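About us

Hello, and welcome to Zemalitz! I run the workshop side of things, so it falls to me to write this page, and I've been putting it off since March. We're a small automation firm. We build and set up robot handling gear for people who sort, pack or move things for a living, mostly food and drink companies and a few recycling yards.

We started out in a unit behind the old Petard works with 2 benches and a kettle. These days we have the whole ground floor of Hjaltested House - 229 square metres of it, if you count the loading bay, and I do - plus a proper test room with decent light and tables we can push about.

What most people know us for is the open day. It's on a Friday, twice a year, and it began because customers kept asking if they could come and watch before they signed anything. Fair enough, I would too! Last time we had 70 people through the door, which is a lot when the corridor is as narrow as ours. We had a school group in the morning, then buyers from a bottling plant, then a fair few neighbours who had seen the sign and fancied a look.

The table everyone crowds round is the bottle one. Plastic drinks bottles are a pain to handle. They roll, they squash, the clear ones are hard for a camera to pick out from a pale surface, and every brand has its own shape. So we use a mix of ordinary ones from the shop and lay them down any old how.

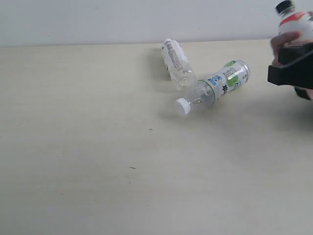
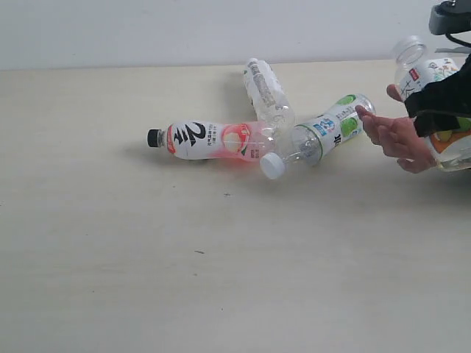
Bottle handling on the test room table, with a different mix of bottles in each picture.

Our own control software is called Daltik, and it's the bit I'm proudest of (I wrote the first version, badly, and far better people have fixed it since). On open days we put it up on a big screen next to the table so you can follow along, and we'll stop and go back over anything you like. Ask us the awkward questions. The school group wanted to know if it could open a fizzy drink without spraying the room, and I'm still thinking about that one.

We don't do slides and there's no sales talk unless you ask for it. You get a cup of tea, a wander round the workshop and as long as you want at the tables. If you've got something tricky of your own, bring it in a bag and we'll have a go. One visitor brought a box of 1000 bottle caps, and we were finding them under the benches for weeks.

Doors open at ten in the morning and we pack up at four. Parking is round the back, past the blue gate - ring the bell twice, as the first one never seems to reach the workshop.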